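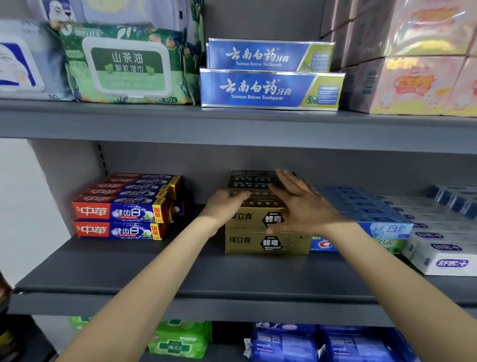

Week 4: Who still touches the shelf?

Right, last week we did the warehouse, where everything is nice and square and nobody walks through with a pushchair. This week is shops, and I'm going to stick with toothpaste for most of it (sorry!).

The case is Petton, a chain with 400 shops. Two years ago they bought an ordering system from Bretell. It watches the tills, guesses what each shop will run short of and sends the order by itself. Before that, someone walked the aisles with a clipboard and a good memory. The walk used to start at 1715, after the school rush, and that slot has gone from the rota altogether.

So the ordering is automated. The tidying isn't. Boxes of toothpaste are slippery little things, they come in stacks, and squaring up a stack takes two hands: one pressed against the side, the other spread over the front and top so the whole lot doesn't slide. You do it without thinking. Try writing it down as steps for a machine and you'll be there all evening – we'll have a go in the seminar, so bring a few boxes of anything.

What changed for the staff? I spoke to Štefánia Lukáč, who was on health and beauty before and after. She doesn't miss the clipboard one bit. What she does miss is being asked. She used to know that the wipes would go quickly before a holiday, and she'd order extra. Now she can send a note to the system, but she's never sure who reads it. Her shop carries 694 lines in that section and she gets about 449 minutes a week to keep it straight, which she says was worked out by somebody who has never done it.

Keep two words apart in your essays, please: a task and a job. Bretell took over a task. The job is still there, only it's got more lifting in it and less deciding. Some people like that better, by the way, and I don't want you all assuming they're wrong.

Reading: Bouzid, chapter 3, and the Brostum case in your pack (skip the appendix, it's dreadful).

For the seminar: pick a job you've had and write down which bits you'd happily have handed over, and which you'd have argued about.

We use cookies to improve your experience on this site. Accept all | Manage settings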